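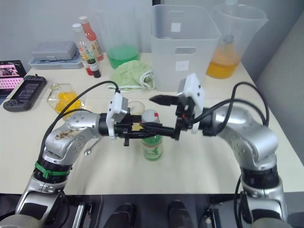

Two arms at the small bottle on the drinks bench.

Banwood: gripper comparison, first notes

We have been trying out two sets of fingers on the Banwood bench, using a drinks task as the test. One arm holds or pours, the other deals with the cap. Fabrice Charpentier wrote the task list and picked the bottles.

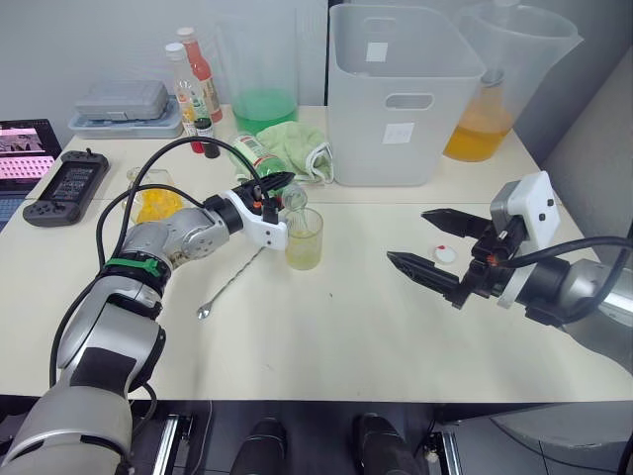 Page last changed: June 25, 2020

Pouring puts most of the load on the wrist, and the glass is small, so a slight slip in the grip matters. The Sotomayor fingers are set to close at 30 per cent force for this step and 40 for the cap. We have logged 231 runs so far with both sets.

The wrist cameras are the other half of the trial. A clear bottle is hard to find from above, and the close view helps with lining up

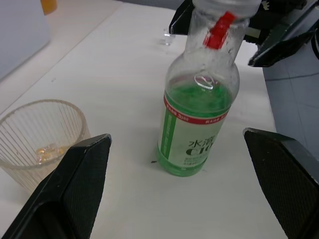
before the fingers shut. The Plurkumik controller takes both views, though it drops the wrist feed now and then — a fault we first saw in February.

Cable routing still needs work. The loops at the wrist limit how far
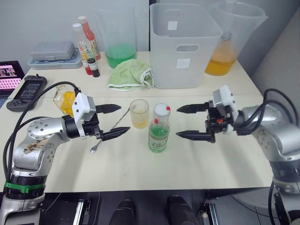 each arm can turn, and we want that sorted before the longer test of 1,000 runs. Bench time can be booked with Fabrice.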